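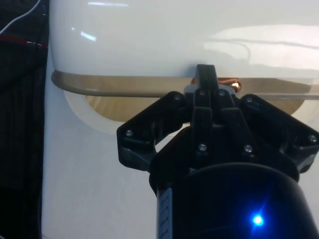
Supervisor skills programme: progress report to the Runley Fund

By the Training Office, Flaltex
April
3 shares | 0 comments

The first stage of the programme is finished at Ladau and under way at Portela. Of the 300 staff covered by the grant, 194 have completed the two-day course for team leaders and shift supervisors. Two groups at Portela were moved back a month when the night shift rota changed. Both now have dates.

The course covers giving instructions, handling complaints and running a short meeting at the start of a shift. After the first groups told us the complaints session was rushed, we gave it a full afternoon and cut the part on written procedures, which most people already knew.

We have trained 32 in-house coaches, who sit in on a shift with each supervisor a few weeks after the course. These visits are behind at Portela. Coaches there are finding it hard to get released from their own work, and the site manager has agreed to keep Thursday mornings free for them from next month.

Spending is within budget. Room hire at Ladau cost less than planned, leaving 4,000 pounds unspent. We would like to use this to translate the course handbook for Portela, where several supervisors asked for a copy in Portuguese. Please let us know if this needs a formal change to the grant.

Still to do before the next report:
- remaining groups at Portela
- coaching visits at both sites
- follow-up questionnaire to everyone who has completed the course

Contact the Training Office | © Flaltex | Back to top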